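Folding board

A folding board is a flat, smooth panel that is laid on a table to give a clean surface for folding clothes, bags and other small textiles. It is also called a laundry board or, in some shops, a table sheet. The simple folding board has no moving parts. It should not be confused with the hinged folding board, which has flaps that are turned over one after another to fold a shirt to a fixed size.

Use

The board is placed on top of an existing table and is removed when the work is finished. It protects the cloth from rough edges, dust and old stains on the table, and it lets the cloth slide when it is pulled straight. Many households use it only for white and light items, because these show dirt more easily. In small laundries it often stays on the table the whole day.

A board is usually kept together with a basket. The basket holds either the clean items that wait for folding or the items that are already folded, but it is not good practice to use the same basket for both. Right-handed persons mostly put the basket on the left side of the board, so that the right side stays free.

Materials and size

Boards are made of plastic, coated wood fiber, or thick card with a washable cover. White and very light colors are the most common. A pale surface makes it easy to find dark threads and hair, but it has one disadvantage: the edge of a white cloth is difficult to see on it. For this reason some makers offer boards with a weak color tone, for example gray or lavender.

The size depends on the table. The Grondance board, which was sold for many years in two lengths, weighed 974 grams in its smaller version. The Rebane board is thinner and can be rolled, although it needs some time to become flat again after storage. Boards of the Sonstead type have a low raised line on one long side which stops the cloth from falling down. This line was removed from later models after customers complained that it collected lint.

Handling of light cotton

Light cotton is folded on the board in a different way from towels or bed linen. It has little weight of its own, so it does not lie down by itself, and each fold has to be pressed with the flat hand. The usual order is as follows. The item is first lifted at one point and allowed to hang down. It is then lowered to the board, opened from the middle to the sides, and smoothed. Only after this is the first fold made.

The lifting at one point is known as the pinch. A small pinch is better than a large one, as a large one leaves a crease in the middle of the cloth. Infant clothing should be pinched near a seam or at the shoulder, where the fabric is stronger.
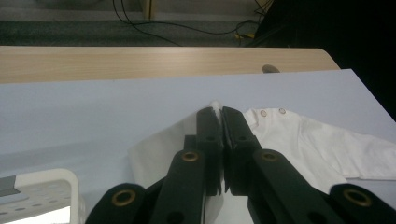
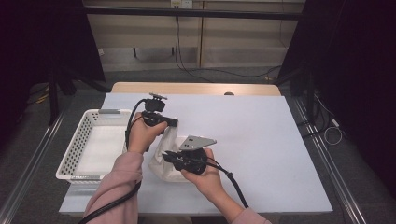

Cloth bags need more attention than garments of the same weight. The two layers of a bag often stick together, and the air between them makes the bag rise again when it is pressed. It is recommended to push the air out from the closed end to the opening before folding. If the bag has a cord, the cord is pulled to its full length and laid across the bag, and it goes inside with the last fold.

Baskets

Plastic baskets with small holes in the sides are preferred to closed boxes. Air can pass through the holes, and textiles which still contain a little moisture do not get a bad smell so quickly. A basket for use beside a folding board should be low enough that the hand can reach the bottom without lifting the arm over a high rim.

In the town of Nernedano, where the laundry trade was once an important employer, the local measure for a basket was 11 folded shirts. The number was painted on the short side of the basket. Some of these baskets are still in use in private homes.

Care

The board is wiped with a soft, damp cloth and left to dry standing up. Strong cleaning products can make the surface dull, and a dull surface holds the cloth back when it is moved. Hot irons must not be put on a plastic board. Rebane gives a limit of 200 degrees Fahrenheit for its boards, and Sonstead gives 206 for the older models with the raised line.

Small scratches do no harm to towels but can catch the threads of fine cotton. A scratched board may be turned over and used on the other side, if both sides have the same finish.

See also: Clothes basket; Drying rack; Ironing board; Linen closet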